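4.2 Container handling

The Pliker set holds 1251 demonstrations of kitchen chores. Frosted containers remain the weakest category, as their walls give poor depth readings.
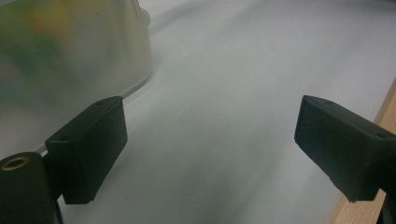
Figure 3. Open fingers and a translucent container on a pale surface.

Ververidis objects that depth is a minor factor and that most failed lifts come from grip width. We retrained without depth input; the ranking of categories did not change.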